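4 min read
Last updated: 3 August 2018

I didn't mean to leave it this long between entries but the allotment has eaten my life since April, and then the heat came, and then I was too tired in the evenings to do anything except sit on the back step with my feet in the washing-up bowl. So this one's going to be a jumble. Sorry! Mostly it's about the long walk, because I've finally started it, after banging on about it to everybody for two years.

The plan (for anyone new) is the whole of the Merkwood Way, 159 miles, done in bits, whenever I can get a lift or a bus to the right place. I'm not camping. I tried camping once and lay awake all night listening to a sheep cough. It's B&Bs and friends' sofas for me, and home again in between to wash my socks.
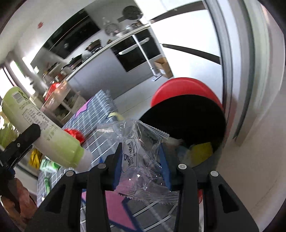 Pirberg, August

Woke at five with the curtains already bright and couldn't get back off. Knees all right, left heel not all right. I've got a blister the shape of a broad bean and I'm being very brave about it, by which I mean I've mentioned it to the landlady, the postman and a woman at the bus shelter.

Yesterday was the stretch from Unen over the top, and oh, it was lovely. You go up through the beeches first, steep enough that you stop pretending you're only stopping for the view, and then there's a gate and suddenly it's all sky. The grass is the colour of digestive biscuits after the summer we've had. I'd been told there was a stream just past the gate and I'd been looking forward to dangling my feet in it, but it was a line of pale stones and one very disappointed dragonfly. I sat down anyway and had my cheese roll.

The trig point is at 381 metres, not exactly the Himalayas, but I patted it and took my hat off. There was a wind up there, the first I'd felt in weeks, and I stood with my arms out like a cormorant until a family came up the other side and I had to pretend to be stretching.

Coming down was harder. The path's been moved since my map was printed (my map was my dad's, so fair enough) and I went wrong at a barn and did a whole extra loop round a field of bullocks, who followed me along the fence all the way, breathing. I talked to them. I said I was only passing through. When I got to the road my legs had gone to string and I had to have a sit on somebody's wall.

Mared Kneath was meant to be doing this bit with me but her back's gone again, so she's following along on her own map at home and texting me things like "you should be able to see a church". I couldn't see a church. I found out at breakfast that I'd been looking in the wrong valley.

Things I've learned so far, mostly for my own benefit next time: take the second pair of socks out of the rucksack and wear them, don't just carry them about. Fill both water bottles. The flapjack goes at the top. Don't believe a pub's opening hours if they're painted on a board, I walked nearly a mile off the path for a shandy and it was shut up with a dog asleep in the doorway. 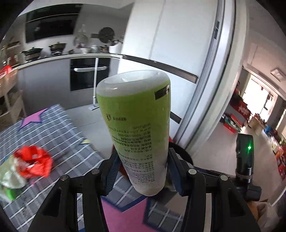

Green bottle, white cap.

I'm having a slow day today, on account of the heel. I've been down to the church here (found one!) and read all the gravestones I could make out. There's a Khoo buried next to the yew, with a little carved boat on the stone, and I'd love to know the story because we're miles and miles from the sea. The lady doing the flowers thought he'd built models. She gave me a plaster from her handbag, a proper fabric one, and I could have kissed her.

Bus at 10 tomorrow, the 682, back to where I left the path by the quarry. It's meant to be a flat day, along the old railway line, with brambles on both sides, and I've got a tub for blackberries in case any are ready this early. If the heel's no better I'll do half and get the bus on from the crossing. Socks are drying on the windowsill and I'm off to see about some chips.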